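From: Ilse Stöcker
To: Driva Residents' Association list
Date: Wed 2 August
Subject: Re: Harvest table and hall booking

Dear members,

Thank you to all who replied to the July circular. The message from Mr. Kļaviņa is quoted here so that everyone has the same text.

Kęstutis Kļaviņa wrote:
> Could the office confirm whether the fruit table will again
> be held in the Letent Room, and whether the fee is still
> charged per household? Several of us on Kettler Street were
> told last December that it would change. We would also like
> to know if baskets may be left overnight.

The fruit table will be held in the Letent Room, as in previous years. The doors open to members at 16:00 and close at 18:00. The fee is no longer charged per household. Each table holder now pays a single charge, which may be settled at the office or added to the next quarterly statement. 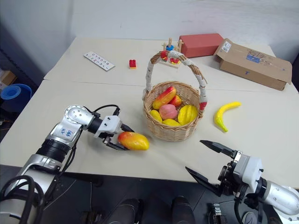 The room is approved for 50 persons, and this limit includes table holders and their helpers. Members who expect guests are asked to give their names to the office in advance. Parking on the Endness side remains closed while the drainage work continues; please use the lower entrance.

With regard to the second question, baskets and boxes may be left overnight if they are labeled with the member's name. Fruit may not be left. The Association does not accept responsibility for items stored in the room, and anything still there one week after the event will be moved to the office. 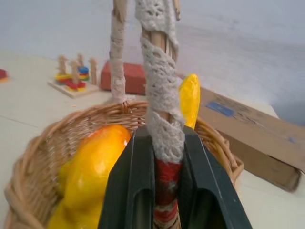

Wicker basket with wrapped handle.

The printed program will be delivered to almost 500 addresses. Corrections to table listings should reach me in writing before it goes to the printer. Requests for a table near the windows will be dealt with in the order received.

Yours sincerely,

Ilse Stöcker
Secretary, Driva Residents' Association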